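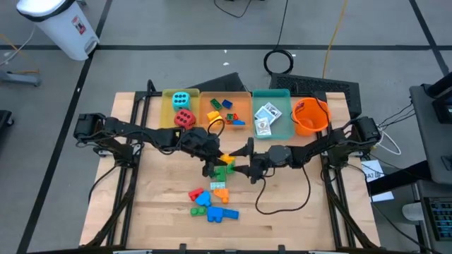 Refinishing a pine tabletop, oil or poly?

gadport_mike
Posted February 29, 2020
I have a pine table from my aunt's house that I want to use as a kitchen table. It's glued-up boards, 2 inches thick, and has some kind of old varnish that is flaking at one end. I've stripped a test patch on the underside and the wood looks good. My question is what to put back on it. We have kids, so there will be spills and markers. I was going to use oil but my brother-in-law says I'll regret it.

tallowhill
Poly. Water-based, satin, three coats. Sand to 220 before the first one and lightly between coats. Pine is soft and oil does nothing for dents or water rings.

Nseir
Poly does nothing for dents either. The wood under it is just as soft. What you get is a dent with a cracked film over it, and then water gets in at the crack. I've had an oiled pine table for nine years. When it looks bad I sand that spot and wipe on more oil. Takes an evening.

tallowhill
How often are you doing that though? My sister oiled hers and gave up after the second year. It had rings all over it.

Nseir
Twice a year for the whole top. Once in June when I can leave the windows open and once in winter.

gadport_mike
Twice a year I could live with. Does the color change much? I'd like to keep it pale. The underside patch is close to white and my wife likes it that way.

benoit_a

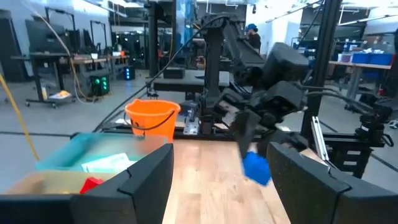
Photo: Benoît Aubert
Knots and grain get more contrast with oil. Linseed will also turn pine orange over time, especially near a window. If you want it pale, water-based poly or a hardwax oil with a little white in it. Try both on the underside before you decide, and leave the samples a few weeks if you can stand to wait.

rb_dunmore
Seal the knots first whatever you use. Dewaxed shellac, two thin coats. I skipped it on a bench and had sticky spots the following summer.

Nseir
Shellac under oil is a bad idea. The oil can't soak in where the shellac is and you get shiny patches. On old pine the knots have usually quit bleeding anyway.

rb_dunmore
Usually. Mine was old too.

gadport_mike
How would I know if they're done bleeding?

tallowhill
Run a hair dryer over one for a minute and touch it. If it's tacky, seal it.

carla2834
Has anyone asked what the old finish is? If it's from before the 1970s I'd test for lead before sanding any more of it. Paint is the bigger worry but some old varnishes had it too. And keep the kids out of the garage until you've cleaned up.

gadport_mike
Good point, I hadn't thought of that. So far I've only used stripper, no sanding. I'll pick up a test kit.

benoit_a
Also do the underside the same as the top, same number of coats. A wide glued top finished on one face only can cup on you.

tallowhill
People say that but I've left plenty of undersides bare and they stayed flat. Screw it down with slotted holes so it can move and it'll be fine.

benoit_a
I would still do it. It's one more quart.

gadport_mike
Leaning toward the hardwax oil. Will post again after the samples dry.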